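**Winter coat drive opens in Troridport**

30 Nov 2022 - The winter coat drive in Troridport is open again and will take adult jackets until the racks are full. Last season 2,228 coats were handed out, most of them before the first snow.

Reinhold Fuchs, who runs the sorting room on Humen Street, said padded jackets are wanted most this year, in dark colors and large sizes. Coats should be clean, with empty pockets. Missing buttons are fine, but a broken main zipper usually means the coat goes to the rag bin.

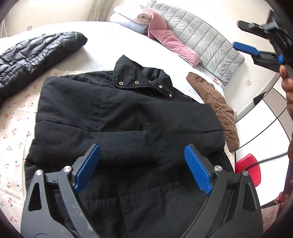 *Vol. 3, No. 2*

A large black jacket with a stand-up collar is the sort of thing the drive is after. Snaps on the collar should be closed before the coat is put in the bag, Fuchs said, so they don't catch on the lining of the next one. He asks people to lay the jacket flat on a bed, fold the sleeves in over the front and then fold up the hem. Shiny puffer coats can go in the same bag - they press down well enough if the air is let out slowly.

The drive has room for 700 coats at a time. Bags can be left at the side door of the Mühlbauer shoe store during opening hours. Children's coats are not being taken this time, as there are still plenty left from a collection in July.

Anyone who needs a coat can come to the sorting room and try one on. No form is required.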